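Chapter 4
Working on a Grid: Layout, Measuring and Squaring Up 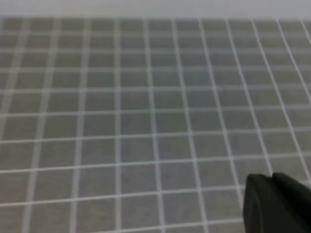
Most mistakes in cutting happen before the blade comes out. A pattern piece is laid down a little crooked, a strip is marked from an edge that was never straight, and the error is carried through every later step. This chapter deals with the work done on the flat surface before anything is cut: finding a true edge, lining material up with the grid, and transferring measurements from paper to cloth or card.

The previous chapter covered rulers, tapes and set squares. You will need all three here, along with a gridded work surface and a sharp pencil or chalk. If your classroom tables have no grid, tape down a sheet of squared paper large enough for the piece you are working on. Check it first. Printed paper can stretch or shrink, and a grid that is off by the width of a pencil line in each square will be off by a good deal more across a full width.

What a grid does

A grid gives you two sets of parallel lines that cross at right angles. Once one edge of the material lies along a line, every other line on the surface becomes a reference. You can check a corner without a set square, find a center without folding, and mark parallel strips without measuring each one from scratch.

Grids are also used for enlarging and reducing. A drawing is divided into small squares, and the contents of each square are copied into a larger one. Section 4.3 works through this with a sleeve pattern drawn by Vanderleia Miranda, first at quarter size and then at full size.

Looking at the grid from the right place

Stand so that you are looking straight down at the point you are marking. Seen from a low angle, equal squares seem to shrink toward the far side, and lines that are parallel seem to draw together. Your eye will accept a crooked edge as straight under these conditions. The ruler is also harder to read, because its marked edge sits slightly above the surface. This error is called parallax, and it is the most common cause of short measurements in student work.

For long pieces, move along the table as you mark. Do not lean across from one end. Gemma Sedgwick, who taught pattern cutting at the Nesemham workshops, had her students walk the length of the table before they picked up a pencil, and she marked down any line drawn at arm's length.

Material that will not lie square

Woven cloth often comes off the roll pulled out of shape. If the lengthwise edge follows one grid line but the crosswise threads drift away from the next, the cloth must be straightened before it is marked. Section 4.2 gives the method. Card and felt have no woven threads to follow, so the first straight edge has to be cut.

Terms used in this chapter

Baseline: the grid line chosen as the starting edge for all measurements.
Bias: the diagonal direction across a woven cloth.
Parallax: an apparent shift in position caused by viewing from an angle.
True: straight, or at an exact right angle.

4.1 Choosing a Baseline

Pick a line near the edge of the table closest to you, and leave enough room below it to rest your hand. Mark both ends with a small piece of tape.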